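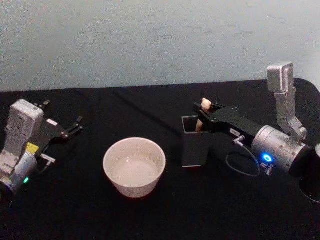

Diary > December > Allotment and other moans

December, by Shivam Mittal

Woke at six to rain hammering the shed roof again, so no digging. Jyoti Thakur rang to say the waiting list at Rurnitville has hit 171 (171!) and they're still not splitting the big plots. Mad, if you ask me.

Spent the morning sorting seeds instead and found two packets of leeks I'd bought twice, plus the broad beans I blamed the mice for.

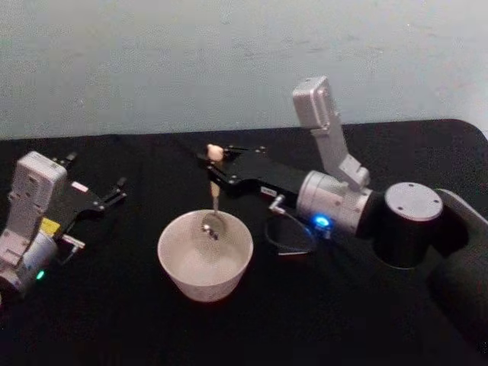 Sorry, mice. Then I wrote to Hunel about the water butt, which they want 62 quid to replace. Not paying that! Soup for tea, then bed with the seed catalogue. Must ring Jyoti back about the manure.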